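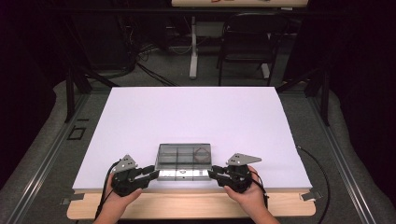 Best way to sort small parts in a compartment box so they stay sorted?

Posted in Storage & Workshop, Cidstead Community Help

I have a clear plastic organizer with a lid and dividers inside, the flat kind you lay on the table. I want to use it for small hardware and odds and ends: screws, washers, picture hooks, fuses, a few spare buttons, little rubber feet for furniture. Right now all of it lives in a coffee can and two sandwich bags.

I tried filling the box in April and it went badly. I put one type of thing in each compartment until I ran out of compartments, then started doubling up. A week later I carried it upright by one end, like a briefcase, and when I opened it the washers had gone under the walls and were in with the screws. So I dumped it all back in the can.

Before I do it over I would like to know:

How do you decide what gets its own compartment and what gets mixed?

Is there a way to stop small flat things from getting past the dividers?

Should I label the lid or the bottom? The lid is see-through but has a gray tint, and I can't tell some of the screws apart through it.

I have 15 compartments if I leave all the walls in. Some of the walls slide out. I don't want to buy a cabinet with drawers, there is no wall space for one.

Posted by rowhouse_attic

----------

Answer from Hamdan Hardware Retired

I sorted parts for a living for a long time and have four of these boxes at home. My way is slow but I only have to do it once per box.

Start with a bare surface. A big pale board or a white sheet on the table is good because you can see dark screws on it, and a board with a raised strip along the edge is better because things don't roll off onto the floor. Dump the can in the middle of it. Don't put anything in the box yet.

Make piles by what the thing does, then by size. All wood screws together, all machine screws together, all washers together. Only after that split each pile by length. If a pile has fewer than six pieces it does not get a compartment. Those go into a small bag, and the bags share one compartment. Spare furniture feet are a good candidate for that.

When you are done count the piles. If you have more piles than compartments, combine the two that you would be least annoyed to sort through by hand. I combine hooks and eyes. I never combine two screw lengths that are close to each other.

About the walls. On most of these boxes the walls that are molded in reach nearly to the lid, and the ones that slide out sit a little loose at the bottom. The loose ones are where your washers went. Put flat things only in compartments with fixed walls on all sides. Put bulky things next to the sliding walls. If you must put washers beside a sliding wall, thread them on a twist tie first.

You can also cut a sheet of thin craft foam to the inside size of the lid. When you close the lid the foam presses down on the tops of the walls and closes the gap. You lose the view through the lid, so I only do it on the box I take in the car.

Move the box flat, with a hand on each short end. Picking it up by one end puts all the weight against one set of walls and pops the latch sooner or later. Same when you slide it onto a shelf. Set it down, then push from both ends until it is square with the others.

Labels: I label the short end that faces out on the shelf with what the whole box is for, and I put one sample of each screw on a card taped inside the lid. The tint won't matter then. I tried a label on every compartment and they fell off or went out of date.

----------

Answer from starkton_sews

I use the same kind of box for buttons and bobbins so this may not all apply.

I leave one compartment empty on purpose, usually a corner one. When I am working, whatever I find on the floor or in a pocket goes in there and I sort it on Thursday with everything else. Without that I end up tossing strays in the nearest hole and then the box is mixed again.

Corner compartments are also the easiest to find without looking, so I keep the thing I use the most in the other corner.

For telling items apart through a dark lid, put a square of white paper in the bottom of each compartment. Cost me nothing and it made a big difference. Cut them a bit small or they curl up.

I don't bother with counting piles. I had 107 buttons in one box and just went by color.

----------

Answer from binier_lane

get a box with a rubber seal next time. the cheap ones all leak between the walls

also don't overfill it. if the lid doesn't close with one finger take some out

----------

Reply from rowhouse_attic

Thanks. I did the piles on a board last night and ended up with 18, so the hooks and eyes are together and the furniture feet, fuses and buttons are bagged in one space. Washers are in the fixed-wall section. I put white paper under the screws and I can read the sizes better now. I have not done the foam yet because I am out of craft foam and only have the thick kind. Will the thick kind stop the lid from latching, or does it squash down enough?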